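The dumpling table is coming back to Farah in August, and I could not be happier about it! If you missed it last year, it's the corner by the back windows where people fold, fill and steam their own, and where I personally ate more than I'm willing to put in print.

Manikandan Alva is running it again, and he's changed a few things. Folding starts at 3 and goes until the wrappers run out (last year that took less time than any of us expected, so come early). There are 22 places, up from what we had before, and it's $8 a head, with the dipping sauces thrown in. Kids who can sit still for ten minutes are welcome, and so are the ones who can't, as long as somebody's holding on to them.

The big news for me is the filling. Manikandan's doing a green one this time, chives and a bit of cabbage, in those thin see-through wrappers that let the color show. He got the wrappers from Bisari over in Zuvcombe and he won't hear a word about using any others. I tried to fold six of them at his kitchen counter and four came out looking like socks, but he says the pleats get easier once your hands calm down. We'll see!

Bamboo steamer, yellow trim, green-and-white squares on the table:

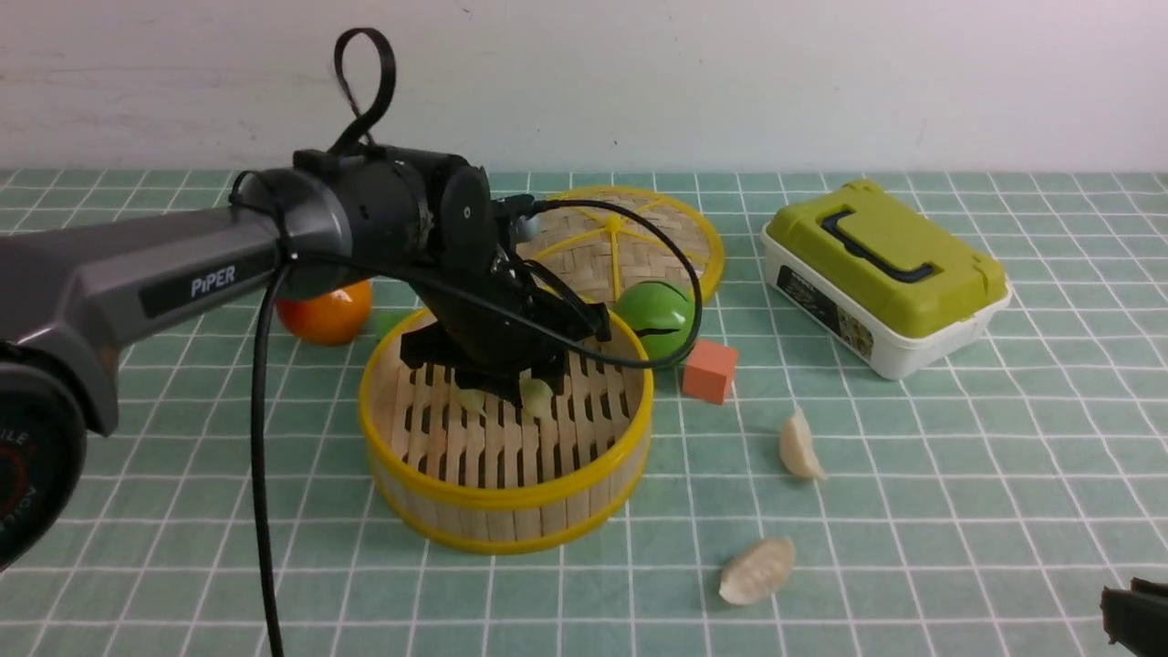
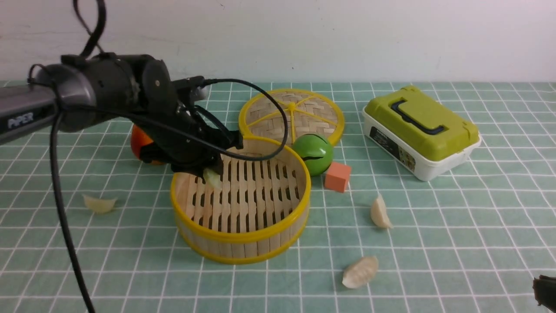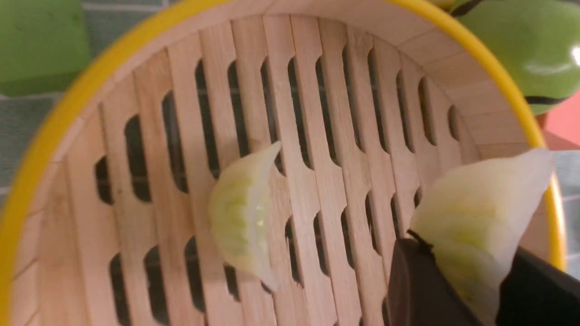
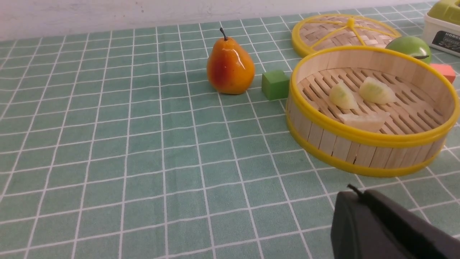 Bring your own steamer if you have one, and put your name on the lid, please, so we don't have a repeat of the great lid mix-up. Bring a container too if you want to take some home. Uncooked ones keep fine in the freezer, and I lay mine out on a tray first so they don't turn into one big lump.

The sign-up sheet is at the front desk at Clalach, next to the bread order forms, and there's room on it for a note if you don't eat pork or shrimp. Pay when you sign up, cash or card. If all the places are gone, leave your number anyway and Manikandan will call you if somebody drops out.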